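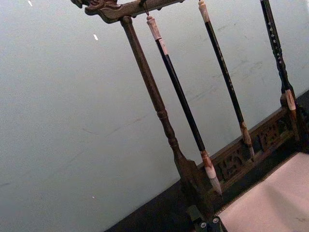
Brush stand, left end, with three brushes hung.

Search the notebook Search Go

Mon 4 October
By the bench, Coltance workshop
2 min read

Calligraphy brush stand from the Plaserdale hall, in for a check before the autumn display crate is returned. Dark brown wood, species not settled. Aguirre's old list has it as rosewood but the list has been wrong before, so I have left that line blank on the card.

Carved beast head on the left end of the crossbar. Could be a dragon, could be something else, and I have written "beast head" until someone who knows better looks at it. The carving is lighter along the raised edges. I'm reading that as handling and not going to colour it in. Paste wax only, soft brush into the ridges, buff off with cotton. Keep the wax well back from the joint at the post collar.

Post is turned, with the bead-and-ring section partway along and a squared foot going into the base. The grooves between the beads hold dust. A cloth won't reach, so I used a dry hog hair brush, then a bamboo skewer with a twist of cotton on the end. Slow going – 30 minutes for the one post.

Openwork panel in the base rail: dusted from the front, then again from behind with the vacuum on low and gauze over the nozzle. The pierced shapes look a bit like characters but I couldn't read anything in them. Did not try to push a cloth through the openings. The last stand we did that way lost a curl, and it was a poor afternoon.

Brushes. The leftmost hangs from a small metal hook under the crossbar, tip down. The leftmost has a black shaft, a cream cap and a reddish-brown ferrule, with pale bristle. I have not washed any of them. If we do, cool water and no soap, reshape the tip with the fingers and hang it back up. Alcohol is out, even the 70 per cent we use on the tools, as I don't know what the shaft finish is.

Humidity in the room has been up and down since March. Tamer cabinet has been steadier than the open shelf, so the stand goes in there once the wax has hardened. Brushes off the hooks for the move, wrapped one by one in tissue, tips left free.

To do:
– 2 more coats of wax on the post, a day between each
– check the hooks for movement, tighten by hand only
– new card, with the wood left blank
– ask Plaserdale whether they want the brushes shown hanging or laid flat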